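Omeck (reading series) 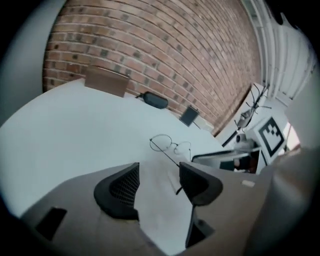 4 min read · Last updated 4/19/26

Omeck is a reading series for poetry and short prose held in the town of Erumley. It is run by the Drutemard Press, a small publisher of chapbooks, and takes place on the upper floor of the Soomro Building, a former seed warehouse near the river. The series is known mainly for its paired format, in which two writers share one program and each reads at least one piece by the other.

Name

The name comes from a misprint. An early flyer for a Drutemard event was meant to read "Open Mic" but was set from a damaged handwritten note, and the printer read the two words as one. The flyers had already been posted when the error was found. Regular listeners kept using the word, and the press adopted it when the readings were put on a fixed schedule. It is pronounced with the stress on the first syllable.

History

Before the series began, the press held launches in the back room of a used bookstore on Canal Street. These had no set format. Writers signed up at the door, and the evening went on until the store closed. When the bookstore moved to a smaller space, the press rented the upper floor of the Soomro Building by the night and later signed a yearly lease.

The first season in the new room kept the open sign-up. Attendance was uneven, and several writers who had traveled to Erumley found themselves reading late to a handful of people. The press then changed to a booked program with two readers, followed by a short open section. The paired format dates from this change.

The series stopped for one full season while the building's stairs and wiring were replaced. During that time a few readings were held outdoors in the yard of the Erumley library, without amplification. The August reading is still held there each year, weather permitting.

Format

A regular evening has two halves. In the first, the two booked writers read for 20 minutes each. The order is decided by a coin toss in front of the audience. In the second half the writers return and exchange work. Each chooses a piece by the other, and the choice is not announced ahead of time. Writers are asked to send each other a packet of unpublished work before the reading, though some pairs read only from published books.

The open section comes last and is limited to 4 readers, who have one poem or one page of prose each. Names are drawn from a bowl. Introductions are kept to the writer's name and the title of one book, a rule that was brought in after complaints about their length.

There is no question period. Books are sold at a table beside the stairs, and the writers keep the full price of their own titles.

Venue

The room seats 50 on folding chairs and church pews. It has a low platform at the north end, with a lectern and one microphone. Since the repairs it has been reached by a wide staircase from the street and by an elevator at the rear of the building. Heating is limited, and winter readings are often attended in coats.

The ground floor is occupied by a frame shop and a bicycle repair business, neither of which is connected with the press.

Publications

Drutemard publishes a chapbook for each season of the series, called the Omeck Pairs. Each contains new work by both writers from every evening, printed on facing pages. The writers' names appear only in the table of contents. The chapbooks are stapled, have plain card covers and are printed in runs of 800. Early numbers are out of print, but reading copies are held at the Erumley library.

Two numbers differ from the rest. The second contains a long poem written by both readers in alternating lines, and the number for the season of the closure collects letters between writers who had been booked but did not read.

Audio recordings have been made of most evenings since the move. They are kept by the press and can be heard by appointment. Recordings of the open section are not kept.

Funding

Admission is by donation. The lease is paid from donations, chapbook sales and an annual grant from the town. Booked writers receive a fee, which is the same for both readers regardless of how widely they have been published. Travel costs are paid for one writer in each pair, and the press usually books the other from within the county.

Reception

Local coverage has been mostly favorable, with some reviewers noting that the exchange of work produces the strongest part of the evening. Others have found the pairings arbitrary. The press has said that it matches writers who have not met and does not look for a shared style or subject.

See also

Chapbook
Open mic
Poetry reading
Small press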